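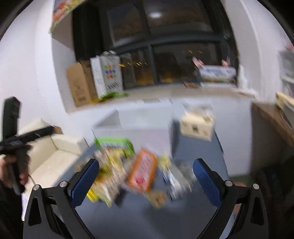
Clamis Student Robotics Project
Notebook entry, January, evening session
Task: sorting of mixed packaged goods from a heap

Purpose. The session continued the collection of hand-guided demonstrations for the sorting task. The aim was to complete the set required by the Umis course staff before the arm is next scheduled for use.

Setup. Goods were placed on the table in one heap, boxes and snack packets together, with no fixed order. Operators worked with the hand-held grippers fitted with the blue diamond-grid pads. The wider opening agreed at the previous meeting was kept throughout. The room lights were on and no additional lamp was used.

Record. The set now stands at 321 demonstrations. Of these, 267 have been reviewed and accepted. The remaining 54 are awaiting review and should not be copied to the training folder until they are marked. The 98 recordings made with the old pads are stored separately and are not included in either figure.

Observations. Packets lying at an angle on top of the heap were picked up with little difficulty. Flat packets pressed against a box were harder. In four attempts the operator closed the gripper on the edge of the box and the packet together, and both were lifted. These attempts have been kept and labeled "double pick" at the request of the Buenaventura group, who wish to study them.

Fast wrist movement continues to blur the view of the goods. Operators are asked to slow down over the heap and to pause briefly before closing. The written instructions state this only for the placing step and need to be corrected.

Pad wear. The left pad on the first gripper was rubbed down at one corner. It was turned end for end and may be used for one more session. A replacement has been requested from Prillness.

Open items.
Review of the outstanding demonstrations.
Correction of the operator instructions, section on picking.
Decision on whether boxes and packets are to be scored separately. The group was divided on this point and the matter was carried over.
Spare pad screws: check the drawer before ordering.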